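4.2 Equipment planning and cost

The Groltville cell was budgeted before the tasks were fixed, and this shaped most of the later choices. The arm took the largest share of the money. We set aside 11 percent of the remaining funds for grippers, hoses and cable management, and that line ran out first. Two quotes were requested for the tool, one from Edavex and one from Yeoh. The Edavex quote was higher but included spare fittings and a second set of air lines, and we accepted it.

Bins, clamps and test objects were treated as consumables. The objects are ordinary household and workshop goods, such as spray bottles, small boxes and work gloves, bought in one order and replaced when worn. Metal bins cost more than plastic ones — the difference was small next to a single hour of downtime.

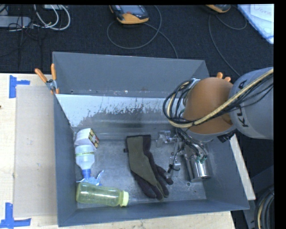

Figure 3. Bin picking with the KUKA arm over a metal bin holding mixed objects. Spring clamps with orange handles are fixed at the bin.

Lead times mattered more than unit prices. The tool arrived 26 days after the order, while the mounting plate took 60 days and held up all other work. Labs planning a similar purchase should order the plate together with the arm. We also suggest a separate line for cables and hoses, which the Brondlow planning template folds into "other parts". In our case they were reordered 2 times in the first year, and neither order had been planned for.

Staff time for setup was not charged to the equipment budget and is reported in Section 4.3.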